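Print this page | E-mail this page

Building at Home, Unit 2: Two Arms, One Table

Welcome back, everybody! By now you should have both arms bolted down and talking to the computer (if yours aren't, stay after and we'll poke at it together). I've called my pair Jimo and Prumier, and you're very welcome to pick sillier names.

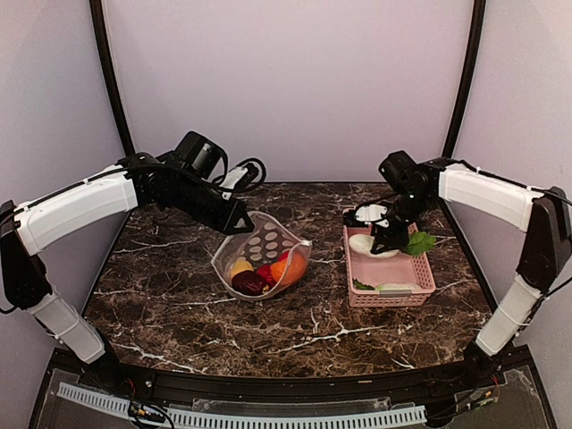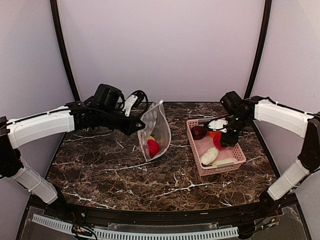
The bag and the pink basket, one gripper to each.

Before next time, please go over your wiring. Tie the cables down along the upper links, but leave a good loop of slack at every joint, more than you think you need, and move each arm slowly by hand with the power off to see that nothing pulls. Then run the homing routine. My left shoulder settles at 2092 and the right at 1558, and yours will surely differ, so write your own numbers on the Nidasach sheet and keep it taped near the bench!

Comments (2) | Shares (0)
Contact | Back to top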